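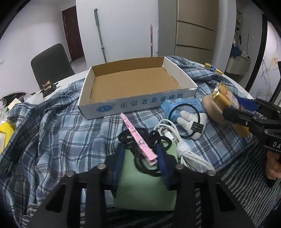 Trucos para guardar papeles de familia (apellidos, partidas, árboles)

Apuntes rápidos, según me han ido saliendo. Llevo desde junio ordenando lo de la rama Liao y la de Utport y esto es lo que me ha funcionado en la mesa de la cocina.

Antes de tocar nada
Manos lavadas y bien secas. Nada de crema. Los guantes de algodón para las fotos, para el papel no, se pierde tacto y se rompen las esquinas.
Fuera grapas, clips y gomas. La grapa oxidada se abre por detrás con una espátula fina, despacio, sin tirar.
Café lejos. En otra habitación si puede ser.

Cartas dobladas
No aplastar de golpe. Abrir, dejar una noche entre dos hojas de papel secante y un libro encima, sin más peso. Si el doblez cruje, parar.
Nunca plancha. Ni con paño. Ya lo hice yo con una partida de bautismo de 1740 (copia, menos mal) y quedó tostada.
Celo viejo: no arrancar. Si ya está suelto se levanta solo, y si no, se deja.

Olor a humedad
Caja de plástico grande, dentro un cuenco con bicarbonato, los papeles en una rejilla que no toque el bicarbonato. Tapar. 3 días, mirar, cambiar el bicarbonato, repetir.
Si hay moho con pelillo, bolsa aparte y mascarilla. No soplar!!

Apellidos con varias grafías
Esto es lo que mas lía. El mismo abuelo sale como Stunance, Stunans y Estunance en tres papeles distintos. No corregir nunca lo que pone el original. Ficha con la grafía tal cual y debajo, a lápiz, la forma que usáis en casa.
Una sola carpeta por familia y no por grafía. Yo empecé al revés y tuve que rehacer 32 fichas.
Lo mismo con los pueblos, que cambian de nombre y de parroquia. Apuntar el nombre del documento y la fecha, el actual entre paréntesis.
La H y la Y van y vienen. Buscar siempre con y sin.

Numerar
Lápiz blando, 2B, atrás, esquina inferior. Boli jamás. Las pegatinas tampoco, el pegamento traspasa con los años.
Número corrido y ya. Lo de letras por rama más número por siglo suena bien hasta que aparece un primo que va en dos ramas. Voy por el 843 y sin líos.
Lista en un cuaderno y otra en el ordenador. Las dos.

Fotos antiguas
Brocha suave de maquillaje, sin estrenar, del centro hacia fuera. Nada de limpiacristales ni toallitas.
Pegadas en álbum de páginas adhesivas: hilo dental sin cera por debajo, movimiento de sierra, paciencia. Si no cede dejarla y escanear la página entera.
Nombres detrás, flojito, apoyando en algo duro para que no marque por delante.

Dónde guardarlo
Armario interior. Ni trastero ni encima de la nevera ni pegado a la pared del baño.
Fundas de poliéster, las de PVC huelen y se pegan. Yo uso las cajas Clenine, sin ácido, valen las de tamaño folio. De canto si están llenas, tumbadas si quedan medio vacías, que si no se comban las hojas.
Una bolsita de sílice por caja y cambiarla cuando toque.

Pendiente de escribir: cómo quitar cera de vela de un pergamino. Todavia no me atrevo.

Actualizado: 8 ago 2025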